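Writing house rules for a two-armed robot in a shared kitchen

17/08/2025
Filed under: standards, practice notes

Our rule sheet for arm work in the demo kitchen at Grornuvholm has now reached revision 2. The first version was issued in April and ran to 454 words, most of them taken from the cell rules we used on the old palletising line. Those rules assume a fence. The kitchen has a worktop, a sink, a dishwasher and a floor that people walk across, so a good deal of the text had to go.

What follows is the reasoning behind the parts that changed. The full sheet is kept with the maintenance log under the project name Sirkanico.

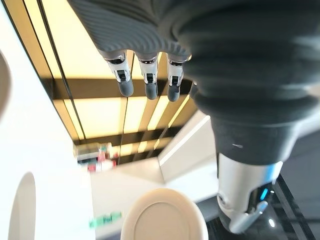 Reading time: 3 minutes

Scope

The sheet covers any session in which the arms are powered and the hands are fitted. It does not cover bench tests of a single finger, which stay under the Buden procedure. It does not replace the risk assessment either. If the two disagree, the risk assessment wins and the sheet gets corrected.

1. Before power

Check the sleeve along its full length. A ribbed fabric cover hides wear in the folds, and the folds have to be opened by hand to see it. A cover with a tear wider than a fingernail comes off and is replaced before the session starts.

Check each fingertip for play. We had been doing this by eye, which found very little. The rule now says to hold the segment behind the tip and move the tip sideways. Any click is logged.

Status lights are not evidence of a safe state. The old sheet said "confirm indicator before approach", and people read this as permission to approach. Revision 2 says to confirm at the control station and then treat the arm as live anyway.

2. Reach and posture

An arm may be raised with the fingers pointing up only when the operator has a clear view of it. The parking posture is arms low, hands open, wrists clear of the worktop edge.

The limit on hand speed near a person is 400 mm per second. It is our own figure, chosen after trials in this room, and should not be copied elsewhere without repeating them.

3. Handling plates

Plates are held at the side with the thumb across the face. A plate with a raised rim gives the thumb something to stop against if the grip creeps. We do not grip over the top edge, as the wrist then has to come down too close to the rack.

One plate is moved at a time, by one hand. The other hand stays open and out of the path until the plate has been released. Handing a plate from one hand to the other is a separate task with its own sheet, and should not be improvised to save a few seconds.

Any cable near the wrist is checked for slack before the arm goes over the sink. Rack rods and dishwasher tines will both catch a loop. With the dishwasher open, the base does not move at all. The earlier wording was "should not normally move", and that was removed.
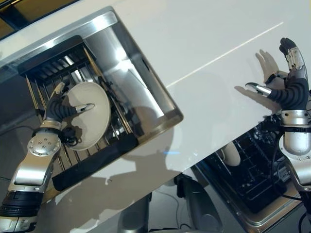
4. Stopping and logging

Anyone in the room can call a stop, for any reason, and does not have to explain it at the time. The operator presses the button first and asks later.

Each stop goes in the log with the time, the task step and what was in the hand. Sugawara, our older logging tool, numbers entries in one continuous run, and the last entry under revision 1 was 1868. We have kept the numbering so that faults can be traced across both versions. Nearly all of those entries are routine checks.

Still open: whether wet hands need their own inspection interval, and who signs off a replacement sleeve when the fitter is also the operator. The draft says a second person must sign. It will stay in draft until the next review of the sheet.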